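Stinetti Community Boards > Two-Arm Teleop > Technique

Picking things out of a deep tote: leader arms or grab it by the wrist?

benchgoblin
Posts: 489

I have spent most of April teaching a two-arm setup to take objects out of a plastic tote, and I would like to be talked out of my current method or told it's fine so I can stop thinking about it.

I drive with leader arms. On a flat table I'm decent. The moment there are walls involved, I turn into somebody trying to get a phone out from between car seats. The fingers go in, the wrists want to be where the tote already is, and I end up with one arm parked on the rim like it's waiting for a bus.

My officemate wants me to drop the leader arms for this one and do it kinesthetic: put the arms in float, take hold of them, walk them through it. She says I'd have it in an afternoon. She also says that about tax returns.

Typical start, before I've committed to anything embarrassing: 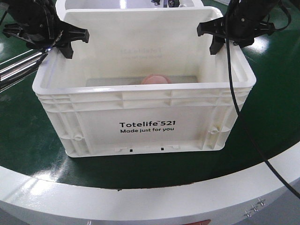

mudlark_7 says walls are a camera problem, and that no amount of float mode will fix an operator who is guessing where the floor is. I got that by direct message after I complained in the Pesberg thread, and I'm reposting it so the rest of you can fight about it.

What I can't decide is whether the hesitations matter. Half my episodes have a pause above the rim where I'm just thinking. Do you cut those?

torque_of_the_town
Posts: 2000 (yes, I should go outside)

Kinesthetic, no contest, for anything with a lip. You feel the contact. With leader arms and no force feedback you're playing a claw machine, and we all know who wins at the claw machine.

On pauses, cut them. The policy will learn to hover. Mine hovered so beautifully I nearly shipped it as a feature.

mudlark_7
Posts: 312

Since I've been quoted I may as well turn up.

The trouble with float mode on two arms is that you have two hands and they're both busy, so who is working the fingers? You end up with a foot pedal, or a friend. Then your own forearms are in every camera view, and at run time the forearms aren't there. I did a whole set that way at Palma and the policy had apparently decided my sleeves were important.

Put a camera on each wrist, look at the wrist views while you drive, and go slower than feels dignified.

torque_of_the_town

You can replay the trajectory afterward without the human in it and record that. Everybody does this.

mudlark_7

Everybody does this and then the object is somewhere slightly different on the replay and the fingers close on air with great confidence.

quietservo
Posts: 77

I sort of agree with both of you, which I realize is no fun.

For deep containers I split the job. One arm steadies, one arm reaches. When I let both arms do whatever felt natural, they met in the middle of the bin about every other try and I had to back them out like two people in a doorway. Deciding before the episode which arm goes in helped more than changing the controller did.

Also check your leader scaling. If you're at one to one, try less. My reach got calmer right away. My neck too.

benchgoblin

One to one, yes. It had never occurred to me to touch it. I assumed it was like the thermostat and belonged to someone else.

quietservo, do you fix which arm reaches for the entire dataset, or choose by where the object is?

quietservo

By where it is. Left side, left arm. Anything in the middle goes to the right, because I'm right-handed and I'm the one sitting there. Write the rule on tape and stick it to the desk. By episode forty you won't remember your own name.

pelican_brief_case
Posts: 6

New here, running the Butance kit. Is there a number of episodes where it starts working? I've seen people say 3000 and I would like that to be wrong.

torque_of_the_town

It's wrong for one tote and one object. It's probably low if you want any tote and any object. Do a small batch, train, watch what it gets wrong, record more of that.

mudlark_7

For once I have no objection. I would add: keep the failed grasps where you recover. Throw out the ones where you give up and swear.

pelican_brief_case

That leaves me with 2.

benchgoblin

Update. Turned the scaling down, picked the reaching arm ahead of time, put tape on the desk. The reach is better. My pauses got longer, though, because now I stop to read the tape.

I'm trimming the pause before the first descent and leaving the short ones near contact, where slowing down seems like the right thing to learn anyway. Torque can tell me why that's a mistake.

torque_of_the_town

It's a mistake, but a smaller one than the last one. Try float mode once. Borrow a foot pedal.

benchgoblin

Fine. Once. I'll wear short sleeves.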